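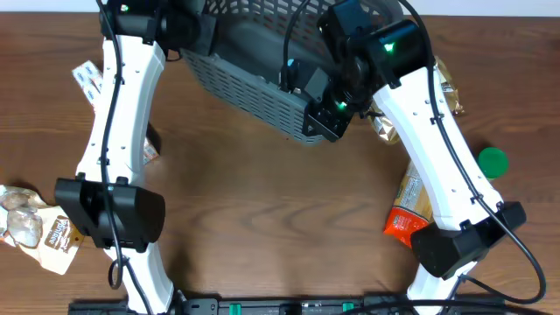 **heris_nights**
*Order packing, second shift | Member*

We got the two-arm station at our site in July and I've been on it most shifts. The work is grocery orders: snack bags, small boxes, whatever fits in a gray basket. White arms, a black gripper, green lights on the joints. Before this I packed by hand at the same bench line with a scanner on my wrist.

Looking for people who have worked next to one of these for longer than I have. What happened to your rate, your breaks and your job title? Ours is called Stumano on the work orders, and the only training was a half shift with the line lead.

---

**dock_door_54**
*Receiving*

Same program at the Ackermann building. Titles changed first. Packers became "station attendants" on Monday and the pay stayed where it was. You clear jams, restock the table and take over whatever the arms won't pick. They do fine with boxes. Chip bags are slow.

---

**ratchetbelt**
*Maintenance tech*

> Chip bags are slow.

Foil bags shift when you grab them and the air inside moves. Give it some slack on those. Where I'd look is the cable on the outside of the arm. If the loop hangs too low it will catch the basket rim sooner or later. Check the clips at the start of shift and write it up if one is loose. Don't re-clip it yourself while the station is live.

---

**heris_nights**

Good to know. It does hang down in a loop on the left arm, below the black housing, and on the right there's one that lies across the basket from the gripper. I've been lifting that one out of the way when I change baskets. Should I not be?

---

**ratchetbelt**
*Maintenance tech*

Stop the station, then move it. Every time. If that hurts your numbers, that's for your lead to sort out.

---

**plainoldpacker**
*Packing, 2 sites*

Easy to say from maintenance. At Hondia every stop was logged to the attendant's name. I had 119 in one week and got called in for it. Most of them were the arm waiting on me to turn a bag over so it could read the label. My hand rate before that was never a problem.

My shoulders feel better, I'll give it that. I used to go home sore and now I don't. But I'm bored, and I talk to fewer people. They took out the bench across from me to make room.

---

**dock_door_54**
*Receiving*

119 is a setup problem. We had our stops split by cause after people complained. Restock, jam and attendant are separate codes now and only the last one goes on your sheet. Ask for that in writing.

---

**plainoldpacker**
*Packing, 2 sites*

We asked. The answer was that the software doesn't do it.

---

**dock_door_54**
*Receiving*

Ours does, and it's the same screen. Somebody has to turn it on.

---

**tallyline**
*Shift lead*

Lead here, so take it how you like. I don't agree that it's all worse. Our shift packed 456 orders last night with the same people, and two of them were off the benches learning the setup side. One starts as a cell tech next month at a higher grade. I couldn't have offered that a year ago.

I do agree on the stop codes. I had to push for them.

---

**plainoldpacker**
*Packing, 2 sites*

Two people get the setup side. What about the rest of the line?

---

**tallyline**
*Shift lead*

They rotate through the station. I don't have more tech slots to give out, and I've told them that.

---

**heris_nights**

Thanks all. I'm going to ask my lead about the stop codes and whether there's a list for setup training. I'll also stop it before I touch the cable. Will post what they say about the codes.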